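# In Defense of the Ugly Tablecloth

I own one good tablecloth. It is white linen, it was a wedding present, and in all the years I've had it I have put it on the table maybe four times, each time with my shoulders up around my ears.

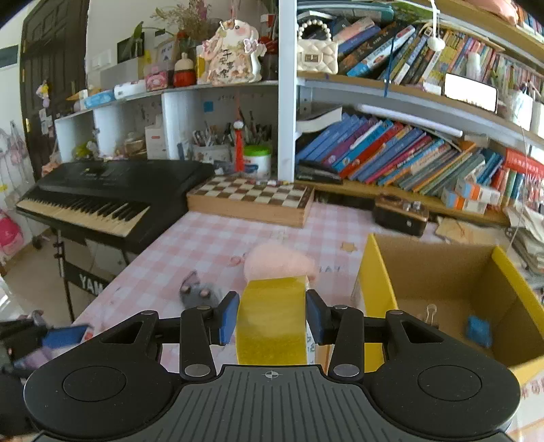 *Pink and white check, doing its job.*

The other kind, the checkered kind, the kind you'd find in a café with a laminated menu and very good pie, I have loved without reservation since I was six. I want to make the case for it, because I've been to three dinners this winter where there was nothing on the table at all. Bare wood, slate coasters, a little dish of salt. Everybody's table looks like a magazine now and I miss the cloth.

My friend Nuala Dunne says I'm being sentimental, and okay, yes. My grandmother had a red one with a cigarette burn near one corner, and she always set the bread basket over the burn, and so for years I thought bread baskets simply went in that spot, like the fork goes on the left. But sentiment isn't my whole argument! I have practical points as well.

Start with what a bare table does to a conversation. Every glass lands with a clack. Every plate scrapes. If you have kids there is a steady percussion section from the moment they sit down until they're excused. Throw a cloth over the same table and the room drops by half. Restaurants used to know this. There was a place called Dolan on the corner near my first apartment, 49 seats and a ceiling like a tin drum, and you could hear the person across from you whisper, and I'm convinced it was the cloths. It changed hands, the new people stripped everything down to the wood, and the last time I ate there I came home hoarse.

Then there's the matter of how people sit. I've watched this for years and I will not be argued out of it. At a bare, beautiful table, guests hover. They lift the wine glass to check for a ring. They hold a napkin under the bread. Someone always asks if there's a coaster, in the voice of a person who once ruined something. Put down a check and the elbows arrive. People lean in and tear things, and they reach across each other for the butter. A pattern forgives you. A small drip of tomato on plain white is an event, and on a busy pink check you'd have to go looking for it.

And when the meal is over, you can leave the thing on and do something else there. That's the part I love most. A table with an everyday cloth on it stays open for business. You do your taxes on it. You fold the laundry, mend the lamp, spread out a puzzle, have the awful talk about money. My good linen has never seen a tax return and it never will, poor thing.

Now, the other side. I asked Benedikt Rainer, who runs the kitchen shop two doors down from my dentist, why he'd stopped stocking the checks, and he told me they don't sell. People come in and run a hand over one and say "oh, my aunt had this," and then they buy the gray runner. He sold 700 gray runners last year! A runner, if you've been spared, is a tablecloth that quit. It covers the one strip of table where nobody's plate is.

He also said (and I thought this was fair) that people have spent real money on their tables and want to see them. Dinesh, my brother-in-law, paid $3,000 for a walnut one and I do understand that if you've done that, you aren't going to hide it under gingham. But then he keeps a felt pad on it, and a rule about hot dishes, and another rule about markers. His kids do their homework on the floor. I'm fond of Dinesh. I'm just saying who's getting the use out of that walnut.

There's a snobbery in it too, and I'd be ducking if I didn't say so. Checks say diner, they say picnic, they say somebody's trailer at the lake. When I was in my twenties I hid mine in a closet when certain people came over. I remember Maeve Ní Bhriain finding it in there when she went hunting for a towel, and shaking it out, and saying "why on earth isn't this on?" She put it on herself and we ate noodles off it. I've thought about that more than I've thought about most advice I was given on purpose.

I'll grant that oilcloth smells peculiar when it's new. I'll grant that the cheap cotton ones shrink, and that you should always buy one a size up. The clips people use to hold them down outdoors are hideous and I have no defense prepared for the clips.

But $20 gets you a decent one. It goes in with the towels. You never iron it, or if you do, that's between you and your iron. When it finally wears through, you cut it up and it goes on being useful as rags for years, and every time you wipe down the stove you get a little flash of some breakfast.

My linen is in the drawer as I write this, folded in tissue. My sister has asked to borrow it for a christening in August, and I've told her she can keep it.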